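Break Room and Serving Area Inspection: Checklist with Comments
Jul 27, 2021 — by Percy Villca, Brustell Facilities
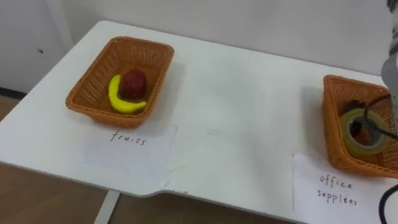 Scope covers the second-floor break room and the corridor to the stairwell. The previous inspection was in January.

1. Exit route clear — PASS
Clear width 30 in. at the narrowest point, by the coat hooks. Keep the recycling cart out of the corridor.

2. Extinguisher charged and tagged — PASS
Needle in green. Tag is hard to read; replace at next service.

3. Outlets and cords — FAIL
Kettle and toaster share one power strip. Move the toaster to the counter outlet within 3 working days.

4. Refrigerator temperature — PASS
Read twice, door closed between readings. Log sheet has gaps in January.

5. Shelf loading — COMMENT
Top shelf in the supply closet is carrying nearly 600 lb of paper stock. No rating plate found. Fredy Cuervo to get the figure from Apaza.

6. First aid kit — PASS
Burn gel restocked. Eyewash expires next year.

Item 3 to be rechecked before sign-off.

Related checklists
Stairwell Lighting, Diveleo Building
Loading Dock, Unit 27
Cleaning Chemical Storage

Contact Facilities | © 2021 Brustell | Back to top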